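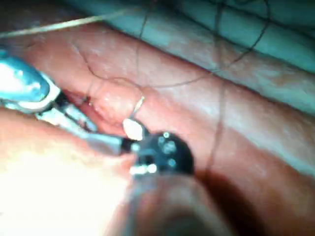 縫合糸「Brirkik」の「結び時間半減」は確認できず　Flotham、評価結果を公表

手術材料の評価を行うFlothamは、Jovettiが販売する縫合糸「Brirkik」について、結節縫合での使用評価をまとめました。12月から取扱いを始める販売代理店Rochaの依頼によるものです。

製品資料には「結び時間を半減」「緩まない」とありますが、測定条件の記載はありません。当社では14名が従来糸と交互に使い、針の通しやすさ、結び目の締まり、糸端の扱いを記録しました。結び時間に差が出たのは一部の評価者のみで、慣れの影響と区別できません。糸が滑らかだという感想は多かったものの、それが創縁のそろい方に表れたとはいえない結果でした。
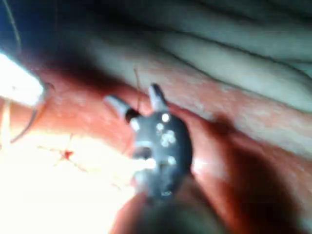
Jovettiからは、評価者が新しい糸の張力に慣れる前の記録であり、習熟後に測り直せば差は開くはずだとの意見が寄せられています。

当社は再測定に応じる用意がありますが、習熟に何針を要するのかは、まず製造元が示すべき数字と考えます。「緩まない」との表現についても、裏付けとなる試験記録の提出を求めており、現時点で回答はありません。

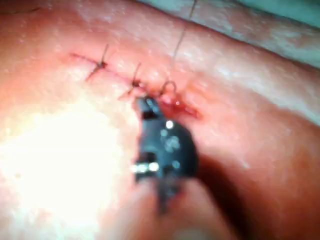 結節縫合の途中。結び目の右側に未閉鎖部が残る

評価報告書は1部3000円（税込）で頒布します。お申し込みは当社窓口まで。受付は17時までです。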